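Kitchenware Specification Working Group
Minutes of the January meeting

Meeting opened Wednesday, 2:00 p.m., Ulley room
Chair: Tumaini Owino
Apologies: none received

1. Minutes of the previous meeting
Accepted with one correction. Under item 4, "handle width" should read "handle thickness." The drawing register was right and does not change.

2. Matters arising
2.1 The supplier questionnaire went to Schwerdtfeger and Govero. Govero has returned it complete. Schwerdtfeger has left the section on colorant batches blank and has asked whether batch records may be sent by quarter. The group agreed to accept quarterly records for the first year.
2.2 The revised glossary is still outstanding. "Nesting" and "stacking" are used for the same thing in two parts of the draft. Carried forward.

3. Draft specification, Jola range
3.1 Graduation marks. The draft asks for molded marks on all measuring pieces. Printed marks were discussed as a cheaper option and rejected for this range, as the dishwasher trial showed loss of legibility on printed samples before the end of the cycle count. Molded marks stay in. Minimum height of numerals to be added to clause 6.
3.2 Capacity tolerance. The present wording gives a tolerance for the filled cup but does not say whether the cup is filled to the rim or to the top mark. Agreed wording: "filled level to the rim with water, on a flat surface." The small cups will need a separate line - a fixed percentage is too loose on the large sizes and too tight on the small ones.
3.3 Pouring lips. Drip testing is to be done at a slow pour and at a fast pour. The draft covers only the fast pour. Clause 8 to be redrafted.

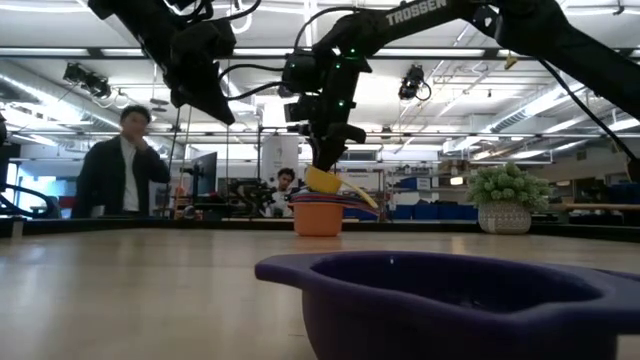 Fig. 1. Bowl with pouring lip; nested pieces and yellow measuring cup on orange pot.

3.4 Nesting. Two questions remain open: whether a set must nest in one order only, and how much force may be needed to separate two pieces after washing. No limit was set. Govero will be asked for its in-house method.
3.5 Color. Color is not to be used as the only means of telling sizes apart. The size must also be marked on the handle. Agreed without discussion.

4. Dishwasher trial
The trial ran to 940 cycles before the pump on the test machine failed. The group considered whether the results could stand. Agreed that they can be reported as they are, with the cycle count stated on the first page. Of the handle joints inspected, 95 percent met the draft requirement. The remainder showed whitening at the root of the handle and will be sectioned.

5. Packaging and labeling
The care label is too long for the smallest sleeve. Two options were tabled - a folded label, or symbols only. Symbols only was preferred, subject to a check of the sales regions. The sleeve artwork is on hold until this is settled.

6. Actions
6.1 Redraft clauses 6 and 8 and circulate within 30 days. T. Owino
6.2 Write to Govero about separation force. Secretary
6.3 Confirm quarterly batch records with Schwerdtfeger. Secretary
6.4 Section the whitened handle joints and report. Test lab
6.5 Glossary, single term for nesting. Editing group

7. Any other business
The shelf space for retained samples is full. Samples from superseded drafts may be discarded once logged.

Meeting closed 3:40 p.m. Date of next meeting to be notified by email.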